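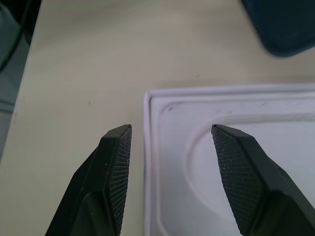 August, 9.40 pm

Budget day again. I have been asked to put next year's equipment on one page, which is a fine ambition for a page. Aoi Yagi wants it before she flies to Fesadville, and she wants the numbers to add up, so that's two demands.

Started with the grip pads. Trevetti will sell us the crosshatched ones in packs of 12 for $813, which seems steep for something that spends its life rubbing against phone packaging. Yokoyama do a cheaper one with a lead time of 8 weeks and a warranty I read twice without finding the warranty. Put down Trevetti. Put down two packs, then lost my nerve and made it one.

Spent the middle of the day at the bench to remind myself what the money is for. The phone unboxing work has a way of making every line on the spreadsheet look reasonable. Two arms, a navy phone, a plastic tray, a box base, and me with a clipboard, pricing the lot.
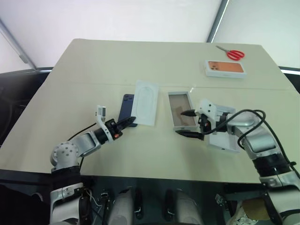 The wrist camera mounts come to $2,681 with freight, and that's before anyone mentions spares. I've put the spares on a separate line called "contingency", where I hope they'll be mistaken for prudence. Cable management I've left at nearly nothing. I looked at the loops hanging off the right arm for a good while and typed in the price of a bag of velcro ties.

Then there's the question of a second table. Mondidby have one going secondhand, colour unspecified, pickup only. My ute, presumably. Aoi says a table is furniture and belongs in the other budget. The other budget says it's equipment. I've emailed both and had a biscuit.

Still to do: ask Trevetti if the pads come in half packs, find last year's freight invoice, ring Mondidby about the legs.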